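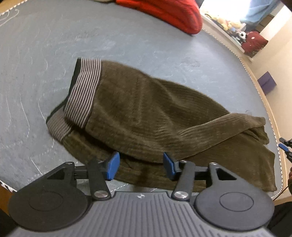 Fold Ribbed Trousers Along the Rib

Most folding guides treat pants as a flat rectangle. Lay them down, match the legs, fold in half, fold again. The method works for chinos and fails for ribbed fabric, and I think the guides should say so.

Ribbed cloth has a direction. Corduroy and the velours made to resemble it bend easily along the ribs and resist bending across them. A fold across the rib crushes the pile in a line, and on a soft pair the line can stay visible through a full day of wear. Three cross folds, the usual number for a drawer, leave three lines.

A knitted waistband adds a second problem. Its stripes and ribs stretch at a different rate from the body, so the two layers at the opening seldom lie level. People pull the band flat first and then find the legs have twisted. I would start at the hems. Align them, smooth upward, and let the band settle last, even if it ends up slightly uneven.

Fergus Crichton, who managed linens at Rodurier when I worked there, argued for hanging everything ribbed. His point was sound for heavy cotton. Soft knits grow at the knee on a hanger, and a clip marks the band.

My preference is a long fold, one leg over the other, followed by a loose roll from the hem. The roll spreads the bend over around 40 cm of cloth. It takes more drawer depth than a stack, and I accept that.

The surface matters too. A bed is too soft to smooth against. Use a table wide enough for the full leg, and brush the pile in one direction before the first fold.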